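Wallpaper, round two

Quick one tonight, dinner is in the oven and I have maybe twenty minutes.

So the wallpaper question. I've been going back and forth since August and I think I'm finally done. Big flowers. Dark teal behind them. Theda Seidel (who has painted every room she ever lived in off-white, love her) thinks I'll be sick of it by spring. Maybe! But the hall is tiny and has no window and off-white in there just looks like old teeth.

Things I've learned so far - order all the rolls at once. Check the batch number, mine is 2246, it's written on the back of my hand as I type this. Samples taped up for a week, not a day. And look at them at night with the lamp on, becuase that's when I'm mostly home.

Also the scale thing. Same pattern, two sizes, completely different wall. Large is loud and cheerful, small goes almost like fabric. I wanted large everywhere, then small everywhere, now I want large on top and a small band down low where the shoe bench goes.

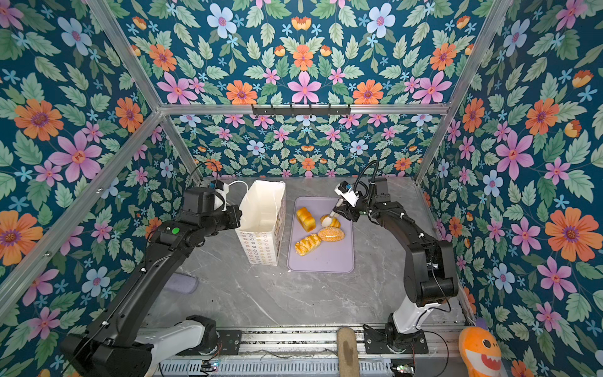
Pink with the red middles is my favorite of the flowers, then the orange ones with purple centers. Roxana likes the little sky-blue stars best. She's coming over Sunday with her paste table and we'll do the two long walls first, the door wall when we've stopped arguing.

Budget was 200, it's over 200 now. Hooks still to buy. I want a plain black rack, small hooks, nothing cute. Gosard had one but it was sold out in the length I need, so I'm on thier list.

Ok timer's going. More after Sunday.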